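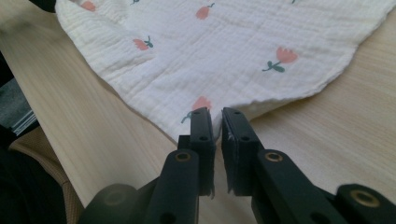
*Last edited: Feb 15, 2024*

Folding practice again this morning, with the tulip muslin on the table. I like that one best, the pink flowers with the dark green stems, but it won't lie flat for anyone. Smooth one side and it humps up on the other. The hem is starting to fray a bit too -- must ask Omolara if she can run a stitch along it before it gets worse.

She rang at lunch from Jundville. The baby things from her cousin are coming on the 19th, so I need to clear the second shelf. I said I'd take the old towels to Oluwatosin, who wants them for the dog.

Bought thread at Ajayi, white, 148 for the reel. Dearer than in July. Forgot the pegs.

Soup for tea. Bed early, I hope.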